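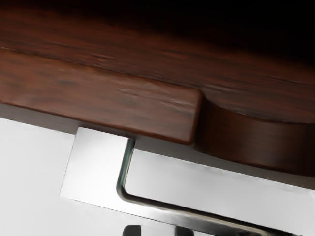

Beluta opens its drawer and handle practice pack to small shops

If you have ever tried to get a robot arm to open a drawer, you'll know how many evenings can disappear into one handle. Beluta has some good news on that front this January, with a simulated practice pack called Lema that is now on offer to small workshops and school labs as well as the larger outfits that have had it until now.

Lema comes with 132 ready-made tasks, most of them built around cabinets, drawers and the sort of household things that end up piled on top of them. You pick a task, load your own controller, and let the arm have a go at it as many times as you like. The close-up views from the gripper are the part we enjoyed most, as they let you follow the approach to a metal handle from just behind the fingertips.

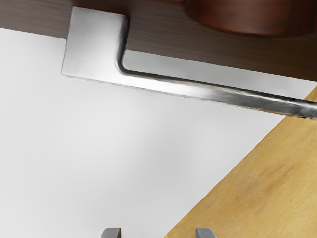

Does the pack need a real robot to be any use?

It runs entirely on a desktop computer, and a real arm only comes into it if you want to carry your work over later.

The price is $1,188 for a year, which covers two seats and email help from the friendly folks at the Cledwood office. A shorter trial lasts seven days and includes the full drawer set, so there's plenty of time to poke around (and to get properly hooked, we suspect!). Konau, which handles orders for schools, is taking sign-ups now and hopes to have the first classroom licenses out before the end of the month.

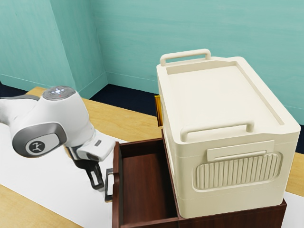 The arm beside an open drawer in simulation, with a storage box on top of the cabinet.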